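Review: Mangundap Good Practice Guide for Hand-Held Gripper Work, spiral-bound, with wall card

I have bought a fair number of rule books in my working life, and most of them went straight onto the shelf over the printer, where they are very good at holding up the other rule books. So please take it as high praise when I tell you the Mangundap guide has a coffee ring on page 12 and a cracked corner from riding around in my tote bag since December.

First, what you get. The guide is a spiral-bound book, a laminated wall card that folds in three, and a pad of session sheets. I ordered mine through the Trornville shop and it came well packed, though the wall card had a crease in it that never did flatten out. It's written for people who record everyday tasks with hand-held grippers, in ordinary rooms, for training robots later on. If you run a fenced-off arm in a factory this is the wrong book for you, and the authors tell you so on the very first page, which I thought was decent of them.

The chapter I like best is the one on setting the table. The old Gullska booklet, which we used for years and which I still have a soft spot for, wanted a bare surface and a plain backdrop every time. Mangundap goes the other way and asks for a lived-in table, with household things left standing where a household would leave them, as long as the working area in the middle has enough room for the jaws to open fully. I grumbled about this at first (I am a tidy person!) but I've come around. Patterned cloths are allowed, and there is a nice half page on pulling them smooth so a jaw tip doesn't snag a fold.

Then there's the two-gripper section. The rule is that each hand finishes closing on its own object before either hand travels, and that thin, flat things get held by the edges with the pads square to each other. It sounds fussy written down -- and it is fussy, for the first hour or so -- but new people pick it up quickly, and I find I say "wait for the other hand" a lot less than I used to. The guide also wants loose parts like adapters and plugs kept in an open box, never out along the table edge, and it wants that box low enough to reach into without lifting your elbow. My shoulder agrees.

We tried the session sheets over more than 70 recordings. They are good, plain sheets with a line for the task, a line for the objects and a big space for notes. I do wish the paper took pencil better. It has a shine to it and everything smears.

Now for the grumbles. The index is poor. Looking up "shiny surfaces" sends you to rule 505, and rule 505 sends you back to the index. The numbering jumps all over, because they kept the old numbers from the Jindance edition, so you go from the 500s straight to rule 1253 with nothing in between. The Jindance people had their reasons, I'm sure, but a newcomer will think pages have fallen out. And the advice on reflective objects, once you do find it, is thin: turn it a little, try again. I would have liked a whole page on metal trays alone.

The wall card is worth having even if you never open the book. Ours hangs by the door with one piece of tape, and people do stop and read it.

Would I buy it again? Yes, and I've ordered a second copy for the other room. Four stars, and I'd make it four and a half if they'd fix that index and use a duller paper.

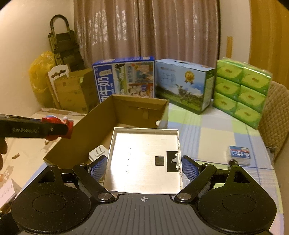
Two-gripper work on a lived-in table, with the tray held between the pads and the toy figure in the other gripper.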